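Güler moves counter handling at Pallholm kitchen to a robot arm

Catering supplier Güler will put a robot arm into regular use at its Pallholm test kitchen from October, following a planning period in which the work was laid out and rehearsed in a computer model of the counter. The arm will pick up, hold and set down items between cooking trials. Cooking, tasting and all work with knives remain with kitchen staff.

The Pallholm site develops recipes for canteens and prepares trial portions for Güler's customers. It does not supply meals in volume. Each trial begins and ends with a counter reset, in which tools, ingredients and dishes are put back in fixed positions so that the next trial starts under the same conditions. The company logged 297 resets in a four-week period before the project started. All were done by hand by the assistant on shift.

Under the new arrangement the assistant enters the trial number at a terminal and the arm carries out the parts of the reset it has been cleared for. The assistant checks the result and signs for it. Anything the arm has not been cleared for is still moved by hand.

The layout was built in Zoltetier, a simulation package, by the integrator Triltent. The model includes the marble counter, the arm on its pedestal and a mixed set of small items, among them a bowl, a salt shaker, a pen, a sponge and an egg. Triltent said the mix was chosen to cover hard, soft and fragile things of different heights on the same surface.
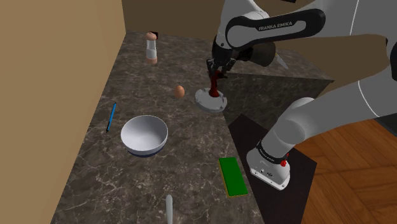 Tasks cleared so far

Triltent ran 2,184 simulated picks. The runs varied the starting position of each item, the height of the gripper on approach and the order in which items were moved. A run was stopped and marked as failed if the gripper touched anything other than the item it had been told to pick up.

Upright items gave the fewest failures. The gripper has two fingers that close from opposite sides, and a straight-sided item standing on end can be approached from directly above. Items lying flat were harder. The pen required a lower approach, with less room between the fingertips and the marble, and was moved to a second round of runs after its first settings were rejected.

Eggs are not in the first release. The model can report the force at the fingers but does not represent a cracked shell in a way the kitchen considers useful, and Güler has asked for a separate series of tests on real eggs before the task is cleared. Until then the arm's instructions treat an egg as an obstacle. Its path is planned around it, and if no path is found the arm stops and shows a message at the terminal.

Flexible parts are treated with similar caution. A hose can shift when the item beside it is lifted, so its position at the end of a move cannot be taken from its position at the start. The arm therefore moves more slowly near hoses, and the assistant is asked to confirm that the line is clear before the move begins.

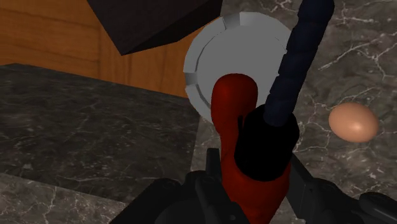
The gripper holding a red item beside a ribbed hose, with an egg on the marble to the right. Simulated view.

Changes for staff

No posts are being removed at Pallholm. Two assistants have been trained to start, stop and restart the arm, and to correct an item's recorded position when it has been put down in the wrong place. Their job descriptions have been rewritten to include this work and the grading has gone up by one step. The remaining assistants have had a shorter course covering the emergency stop and the marked floor area.

The order of the working day also changes. Resets used to be done straight after each trial, often while the cook was still writing notes at the same counter. Staff may not reach across the counter while the arm is moving, so notes will now be written at a side table. Cooks raised the point during planning that this takes them away from the dish while it is still warm. A shelf has been fitted at the side table so that the trial portion can be moved there first.

Assistants also asked how time saved would be used. According to Güler, it will go to weighing and labelling ingredients, a task that has regularly run past the end of the afternoon shift. The arrangement will be reviewed with staff after 172 working shifts. The review will look at the number of manual corrections, stoppages per shift and the time assistants spend waiting for the arm to finish.

Two matters are still open. The first is cleaning. The kitchen wipes the counter between trials, and the sponge is at present both an item to be put back by the arm and a tool used by the assistant, with the result that its recorded position is often out of date. Triltent has proposed a fixed holder. The second is the terminal, which cannot be operated reliably in wet gloves. A foot switch has been ordered for confirming moves.

The arm will be available for staff practice at Pallholm every Friday until regular use begins. Sessions are held after the last trial of the day, and hours spent at them are paid as normal working time.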